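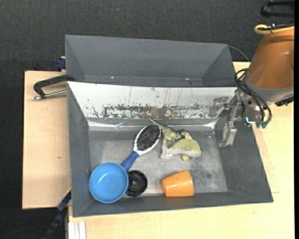
Home | Household | Storage | Bins and totes

Open bin (storage)

An open bin is a lidless container with a flat bottom and raised walls, used to hold loose items of mixed shape - bowls, brushes, toys and other small household goods. Many types have sloping walls, so that empty bins can be stacked one inside another.

Gray is a common color, as it hides scuffs. The bottom and walls wear with use, and scraped areas are often patched with tape or covered with a panel. Bins are usually kept on a table or shelf and sorted by hand.

See also: Tote, Crate, Drawer

2 comments | 238 shares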